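# Removing pen and small marks from a white work surface

**Community Help: Surfaces and Furnishings**

**Edit Dudás**

Our office is responsible for a shared activity room at the Dakel center. The large white surface there has collected a number of small marks over the past year. Most are faint specks. There is also one small reddish-brown mark and a thin, faint blue line that curves toward one side and resembles a pen stroke. Warm water and dish soap have been applied to the blue line on two occasions, with no change that we could identify.

Guidance is requested on the following points:

- which cleaner should be tried first on the blue line
- whether the reddish-brown mark requires separate treatment
- whether a melamine sponge is acceptable on a surface of this kind

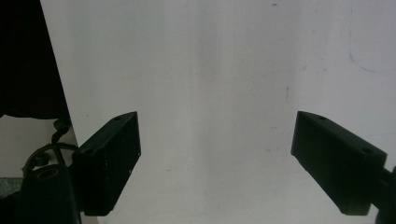
## Replies

**Bontu Gidey**

The two marks should be treated separately. For the blue line, please proceed as follows.

1. Test a small amount of rubbing alcohol in a corner and wait several minutes. If the finish becomes dull or sticky, stop.
2. Dampen a white cotton cloth with the alcohol. Do not pour it directly onto the surface.
3. Work along the line in short strokes, turning the cloth as it picks up color.
4. Wipe with clean water and dry.

The room must be ventilated during this work. For the reddish-brown mark, begin with a paste of baking soda and water, left in place for 11 minutes and wiped off with a soft cloth. If it is rust or a food stain, a second application may be required.

A melamine sponge is a fine abrasive. On a glossy finish it can leave a dull patch that is more noticeable than the original mark. We permit it at Putullow only on matte surfaces, and only with light pressure.

**forsberg_desk**

Toothpaste works. Use the plain white kind.

**Edit Dudás**

Thank you for both replies. The alcohol test will be carried out in the rear corner when the room reopens after the December closure. Toothpaste will not be used at this time, as our supplier's care sheet excludes polishing products.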